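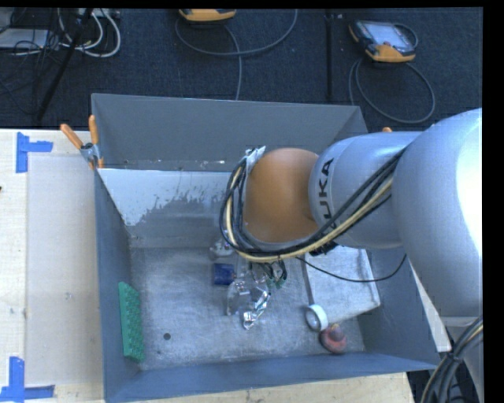

Written by Nima Ebrahimi
Last revised January 2019

Metal storage bin

A metal storage bin is an open-topped container of folded or pressed sheet metal, used to hold small goods, parts or scrap in workshops, warehouses and farm sheds. It differs from a drawer in having no runners or fixed housing, and from a drum or pail in having flat sides and a flat base. In Australian trade use the word "bin" covers anything from a hand-sized tray to a skip moved by forklift. This article deals with bins that one person can lift when full.

Materials

Most bins are made from mild steel sheet. Galvanised sheet is common where the bin will stand in damp air, and painted or powder-coated sheet where it will be kept indoors. Grey is a usual finish for both, either as the natural colour of the zinc or as a paint. Aluminium is lighter and does not rust, but it dents more readily and costs more for the same stiffness. Stainless steel is mostly confined to kitchens, laboratories and food plants.

Zinc coatings wear first at the corners and along the underside, where the bin is dragged. Cut edges are left bare by shearing, although the zinc next to a thin cut gives it some protection.

Construction

The simplest bin is folded from a single blank. The four sides are bent up from the base and the corner flaps are spot welded or riveted to the adjoining walls. Folded bins are cheap to make in short runs, as no die is needed, but the corners are not watertight unless they are seam welded or sealed afterwards.

Pressed bins are drawn from a flat sheet between a punch and a die. They have rounded corners and no joints, and are easier to wash out. The depth of draw is limited by the ductility of the metal, and a deep bin may need two or more pressings with annealing in between.

The rim carries most of the stiffness. It may be hemmed, rolled over a wire or turned outward as a flange. A raw rim is a cutting hazard and is generally found only on bins meant to sit inside another frame. Handles, where fitted, are either drop handles riveted to the end walls or slots punched below the rim.

Stacking and nesting

Bins with tapered walls nest inside one another when empty. Bins with straight walls stack but do not nest, and hold more for the same floor area. A compromise is the stack-and-nest pattern, in which turning the upper bin end for end changes how it seats. The Skarkarby pattern bin is of this type and has a pressed step in each long wall. The Wurnetti bin has straight walls and corner feet which locate in the rim of the bin below.

Sizes

There is no single standard. Makers tend to work back from the shelf or pallet the bin is meant for. The Karimi catalogue lists 21 sizes, the longest of them 599 mm and the shallowest 153 mm deep. The Reva range is limited to 2 sizes, a full and a half, so that a pair of half bins fills the space of one full bin.

Use and care

Metal bins are preferred to plastic where the contents are hot, oily or sharp. They are noisy in use, and a rubber or felt liner is often added when machined parts are being dropped in. Bare steel will mark a timber bench – a mat or a set of rubber feet prevents this.

Bins should be kept dry between uses and any swarf brushed out, as fine steel particles rust quickly and stain the coating. Small dents can be dressed out with a mallet over a timber block. A bin with a split corner is best taken out of service until it is rewelded.

See also: Parts tray; Pallet cage; Sheet metal folding; Galvanising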